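Dendham Household Automation Working Group
Minutes of the April meeting, held in the Garden Room at 10 a.m.

Present: Ming-te Yu (Chair), Samran Limsakul, Yakubu Sani, Rogelio Tan (minutes)
Apologies: Zhiqiang Du

1. Minutes of the previous meeting
Agreed as a correct record, subject to one correction to the spelling of Matoušek under item 4.

2. Shop-floor chores
Mr Sani reported on the visit to Fulora. Shelf facing and box folding are still done by hand there. The firm's trial of machine restocking was stopped after two weeks, as staff were spending longer putting items straight than they had spent on the shelves before. The group noted the report. Mr Sani to ask whether the trial log may be shared.

3. Household chores
Mr Limsakul presented the tidying and packing tasks. He considered that picking up a rigid item from a clear table was now within reach of a two-armed machine. Bags, zips and straps remained difficult. The Chair asked that no claim of readiness be made to members until a task had been completed 16 times in succession without help. This was agreed.

Table task with small backpack and flat white case, two-arm set-up:
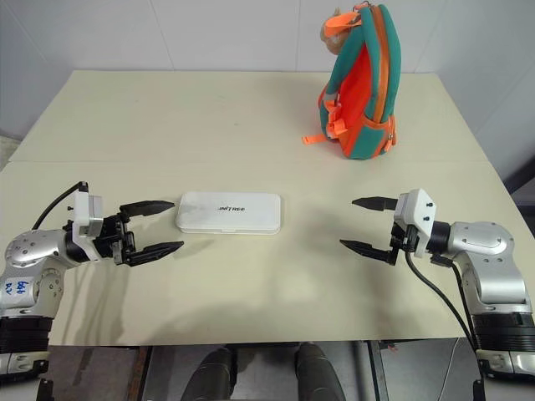
4. Actions
R. Tan to circulate the revised task list.
S. Limsakul to draft a scoring sheet for bag packing.

The meeting closed after 90 minutes.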